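**What should I expect at a robot open day? (and is it worth taking a kid?)**

*Posted by Cropper, 10/29/23*

There's an open day coming up at Famov in December and I've signed up for the demonstration. I've never been to anything like it. The invitation says "two-arm tool handling," and that's all I have to go on. I run a repair bench at home, so I like tools, but I don't know the first thing about robots.

My main worry is that it'll be a slide show with a robot parked in the corner. My other question is about my daughter, who is 13 and takes everything apart. Will she be able to see anything, or is it all behind glass? A coworker went to the last one and sent me some pictures, which helped, but I'd love to hear from people who have stood there.

**Hikon**

Go! I went to the last one and I'm still talking about it. It is no slide show. There's a short welcome and then you walk over to the table and the arms are working on a blue cloth with a white board laid out on it, and you can stay as long as you like (I stayed through two groups). 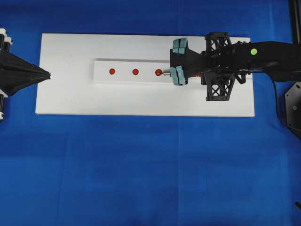
What got me was how much of the job is lining things up. I do that without a thought when I pick up a screwdriver, tip to target, done. Watching a machine do it you start to notice every little part of it: where the tool is held, which way it points, how far there is to go. I went home and watched my own hands for a week.

As for your daughter, take her! The groups are kept to 18 people, so she won't be stuck behind a row of tall backs. Get there early all the same. The front spots go fast, and the best view is from the long side of the table where you can see both arms at once. Ask for a look at the wrist camera view too, because it's a completely different angle on the same work and you get right down between the grippers.

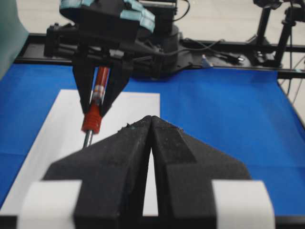 Plusum wrote in the comments under this that the wrist view was the part their whole family liked best, and that kids should ask their questions during the run and not save them for the end, when everybody crowds the coffee table. I agree with all of that. The staff like questions. I asked why the fingers are padded and got a ten-minute talk about grip, and it was great.

One more thing, bring a sweater. The hall is big and the doors stay open.

**Benchdog**

its fine. parking is bad. took my nephew, he liked it, I thought it was slow

**Plusum**

Since I got quoted up there I'd better write a proper answer!

It is slow, Benchdog is right, and if you want something flashy you may be let down. I'd tell your daughter that beforehand. For me the slow part was the fun part. You're standing there with a bunch of strangers all staring at a screwdriver and three red dots, and people start whispering guesses to each other.

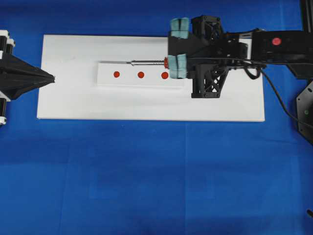
*Screwdriver over the raised block, seen from above.*

Since you have a repair bench, look at the way the tool is held. At home I hold a driver straight up over the screw most of the time, and seeing one lying flat over the work made me rethink a shelf job where I had no headroom. I've used the idea twice now!

Some practical stuff. There's one demo in the morning and one after lunch, and they let you come to both on the same ticket. The hall holds 500 and feels half empty, so don't be put off if you see a long line outside, most of it is for the badge desk. Sneakers, yes. Big backpack, no, they'll ask you to leave it at the door. You can take pictures from your side of the tape.

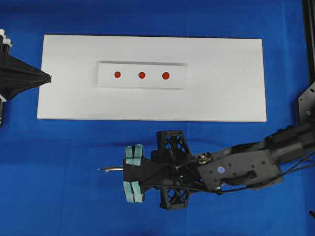

*Photo: Plusum, Famov open day*

If your daughter likes taking things apart, point her at the brackets behind the gripper. They're open lattice, full of triangles, and mine wanted to draw them as soon as we got home. Let us know how it goes, and say hi if you're at the afternoon one!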